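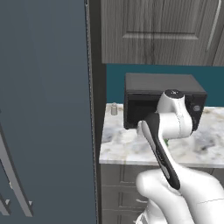
Heriberto Becerra

Hello all, and thank you for being so patient with me over the budget. I know several of you wanted this before the end of September and I kept saying "next week", so let me try to answer everything in one go.

On December 24, 2024, Demchenko wrote:
> Before we sign off on the second arm, can someone explain why we
> need to buy one at all? I thought the point of doing the kitchen
> work in simulation was to save on hardware. And if we do buy, is it
> the Bornell quote or the Corkdale one? I have lost track.

A very fair question, and I'm glad you put it so plainly. The simulated kitchen does save us money, and I'd like us to go on leaning on it for as long as we can. We can try the arm up at the microwave, or down by the lower cabinets, and find out whether the reach suits us before a single crate is delivered. My worry is with everything that comes afterwards. Sooner or later the Zostuvside kitchen has to have a real arm standing in it, and Bornell are quoting 20 weeks for delivery, so an order placed in spring won't do us much good until the autumn.

As for the two quotes, I have them both in front of me (with a mince pie, I admit). Bornell's covers the arm, the gripper and 8 spare finger pads. Corkdale's is cheaper on paper but leaves out the gripper and the floor mount, and once I had added those back in there was very little between them. Corkdale do offer 45 days to pay against Bornell's thirty, which our accounts people would enjoy, and their repair desk promises an answer within 72 hours. I couldn't find any such promise from Bornell, so I have written to ask.

The other thing I'd love us to settle is where the arm will stand. The low drawers matter just as much to us as the worktop, and I don't want to pay for a fixed mount and then wish we'd gone for a base on wheels.
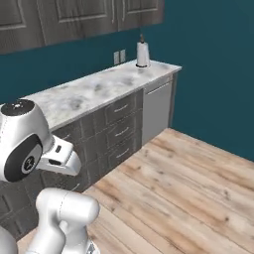 The simulated kitchen, with the gripper near the lower cabinets and the drawers further along.

Could those of you who look after the drawer and door tasks send me your preferred standing positions? A rough sketch is fine, even one on the back of an envelope! I'll put them next to the two quotes and work out the mount from there. I have left a line in the sheet for flooring protection too, which we forgot entirely last time and had to find out of the travel money.

Do shout if I've got anything wrong, and have a lovely rest, all of you.

Warmest wishes,
Heriberto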